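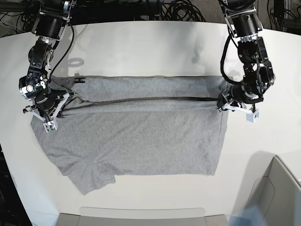 Two arms, one gray T-shirt, white table.

Traffic Crash Reporting - Unit 4 notes
Intersection collisions: what goes in the report and what the report is good for
Revised 19 Feb 2022

Carry over from Unit 3: you should already have the scene safety sheet and the blank diagram form. If you lost the diagram form print another, we need it for the exercise at the end.

WHAT WE MEAN BY INTERSECTION CRASH

Any crash inside the box (the area where the two roads overlap) plus crashes on the approach where the signal, sign or turning traffic played a part. So a rear-ender at the back of a line waiting for a light counts as "intersection related" even if both cars are well short of the crosswalk. Students miss this every term. Two separate check boxes on the form: AT intersection and RELATED TO intersection. Don't tick both.

Driveways and parking lot exits are not intersections for our form. Alleys, depends on the state. Check the manual for where you'll work.

MAIN TYPES

Angle (T-bone). One vehicle's front into the other's side. Usually somebody had the right of way and somebody didn't, and both will tell you it was theirs.

Left turn across path. Turning driver misjudges the gap or never sees the oncoming vehicle. Motorcycles show up a lot in these. Ask the turning driver what they were looking at just before the turn, open question, let them talk.

Rear end on approach. Yellow light, one stops, one doesn't.

Sideswipe in double turn lanes. Look for the lane lines through the turn (the short dashes). If they're worn off, say so in the narrative and photograph them.

Pedestrian or bicycle in the crosswalk. Separate form, Unit 6. Still need the signal information here.

FIRST THINGS AT THE SCENE

Assume injuries, block traffic and medical are handled (Unit 2). After that:

Signal working or dark? Write it down with the time. Signals get reset.
Final rest positions, before the tow.
Marks on the road. Skids, gouges, fluid trails. Gouges matter most for area of impact.
Debris field. Where it's thickest, which way it spreads.
Weather, light, wet or dry pavement.
Sight blocks: parked trucks, hedges, signs, sun.
Witnesses. Get names and phone numbers first and the story second. They leave.

Cameras. Look up. Gas stations, banks, buses, doorbells. Many small systems record over themselves in a few days so the request goes out the same shift if you can manage it. Note the clock error on each system (camera clock vs. your clock). We lost half a class on this last August, so: if camera clock reads fast, subtract. Slow, add. Write both times.

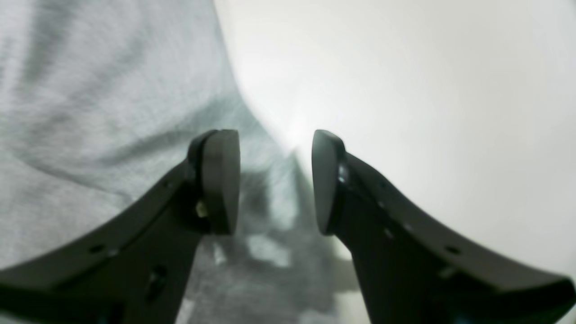 Direction words. Use the compass direction the vehicle was TRAVELING, not the side of the road it was on and not where it ended up facing. "Eastbound in the left through lane" is good. "On the east side" is not. If the road bends, use the posted direction of the route and put the real heading on the diagram.

Number the vehicles once and keep the numbers. Unit 1, Unit 2. If you swap them between the narrative and the diagram the whole thing is useless and a lawyer will find it before your sergeant does.

WORKED CASE: KETMONT AVENUE AND RUDNESS ROAD

Four-way, signals on all legs, protected left arrows north and south only. Speed limit 35 on Ketmont, 45 on Rudness.

Unit 1, sedan, southbound on Ketmont, says light was green. Unit 2, pickup, eastbound on Rudness, says light was green. Front of Unit 2 into the right side of Unit 1. One witness at the bus stop "heard it and looked up."

What do we have?

Witness did not see the signal before impact. She saw it after. Still worth recording, with the order made very clear. "Looked up after hearing the crash and saw a red light for Rudness Road" is a different statment from "Unit 2 ran the red." Keep her words.

Both drivers can't have had green if the controller was working. So: get the controller log. City traffic office holds it. Ask for the timing plan in force at that hour as well, plans change by time of day.

All-red time. The short gap where every leg shows red. A driver who enters late on yellow can still be in the box when it ends. Doesn't settle fault by itself.

Pre-crash data from the pickup, if the module supports it and you have consent or a warrant. Up to 5 seconds of speed and brake on many vehicles, depends on the model. Don't promise it in the narrative before you have it.

What NOT to write: "Unit 1 failed to yield," on day one, with two green lights claimed and no log. Write what each party said, what you measured and what is still outstanding. Supplement later.

MEASURING

Two fixed reference points, something that will still be there next year. Curb corner, hydrant, pole with a number on it. Not a parked car (yes, someone did). Measure to the tenth of a foot. Tape is fine for small scenes. Over 300 feet of evidence, call for the total station team and hold the scene.

Skid marks: measure each one, don't average in the field. Note where it starts as you see it from low down. Shadow at the start of a skid is faint and people walk right over it.

Sight distance: stand at the stop line, eye height of a seated driver, partner walks out with a cone. Record where you first see it. Do it both ways.

FATAL CASES

Everything above plus: scene belongs to the lead investigator, log every person in and out. No names released until next of kin are told, that comes from the coroner's or medical examiner's office and not from you. Reporters will ask. "The investigation is ongoing" is a full answer.

A person who dies later in hospital changes the report category. File the supplement, fix the severity code. State and federal counts use a 30 day cutoff. Check the date and time of death on the certificate, not what the family or the paper says.

Don't guess at alcohol or drugs in the narrative. Lab results take weeks. Observations only: odor, speech, what the driver said.

INSURANCE AND CIVIL SIDE, SHORT VERSION

Your report gets read by adjusters and attorneys long after you forget the crash. In a lot of courts the officer's opinion on fault stays out but the measurements and photos come in. So accuracy on small things. Shared fault rules differ from state to state, some let a driver recover even at high share of blame, some cut it off. Not your job to apply them, just know why everyone calls you about one skid mark.

EXERCISE

Diagram the Ollumside crash from the packet (Cheon Street and Ollumside Parkway, left turn across path). Scale 1 inch = 20 feet. North arrow, both reference points, area of impact, rest positions, lane widths. Then a narrative, one page max, no conclusions on fault. List every record you would ask for and from who.

Graded out of 100. Diagram is 60 of that, narrative 30, records list 10. Missing north arrow costs you 5.

Reading before next time: manual chapter on signal timing, skip the math appendix. Bring a calculator anyway, we start speed from skids.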